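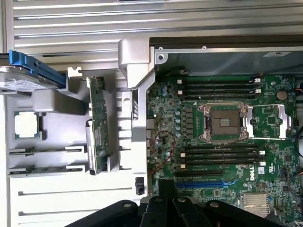
Where can households and small businesses in Landdale bring their old computers?
From 13 October 2024 they can be brought to the new Jendorow counter in Carretero Street, at the back entrance of the former post office. Drop-off is free of charge for up to four items per visit.

News > Media releases > Community

Search this site Enter keyword Go

MEDIA RELEASE

Jendorow opens permanent electronics drop-off counter in Landdale

Jendorow, the regional reuse and recycling organisation, is pleased to announce the opening of its first permanent counter for used electronics. Until now, the residents of Landdale could hand in their old equipment only on the collection weekend, which was held every April in the car park of the Vellenance shopping centre.

At the last collection weekend, 951 households came and 3,241 items were received. Many visitors told our staff that they had kept the equipment in the garage or under the stairs for several years, as they did not know what to do with it. Some of them had to wait in their cars for more than one hour. We have taken these remarks seriously, and the opening hours of the new counter were chosen so that people who work during the day can also come.

The counter accepts desktop computers, laptops, servers, screens, printers, keyboards, telephones and all kinds of cables and chargers. Televisions are accepted if one person can carry them. Fridges, washing machines and other large household appliances are not accepted and should be booked through the kerbside collection as before. Loose batteries must be handed to the staff separately and should not be left inside a bag with other items.

Equipment which can still be used will be tested, cleaned and offered at a low price in the Jendorow shop next door. Equipment which cannot be repaired will be taken apart for its metals and plastics. In the past financial year 2,065 computers were given to a second owner by our organisation, and it is our wish that this number will grow with the new counter.

We understand that many people are worried about their private data. Hard drives and other storage will be erased before any computer is sold. Owners who prefer to keep the drive may ask for it to be removed while they wait, at no cost. A written confirmation of erasure is available for businesses on request, and this should be asked for at the moment of drop-off, not later.

Businesses with larger quantities are kindly asked to make a booking. A collection fee of $95 applies within the Landdale area, including the Vellenance industrial estate.

Opening hours are from 10 am to 7 pm on weekdays and from 9 am to 1 pm on Saturdays. The counter is closed on public holidays. Parking is available for 20 minutes in front of the roller door. The collection weekend at the shopping centre will not be continued.

Media enquiries: please contact the Jendorow office in Landdale. Visits to the sorting room are possible by arrangement.

This website uses cookies to improve your experience. By continuing to browse you agree to our use of cookies. Accept Manage settings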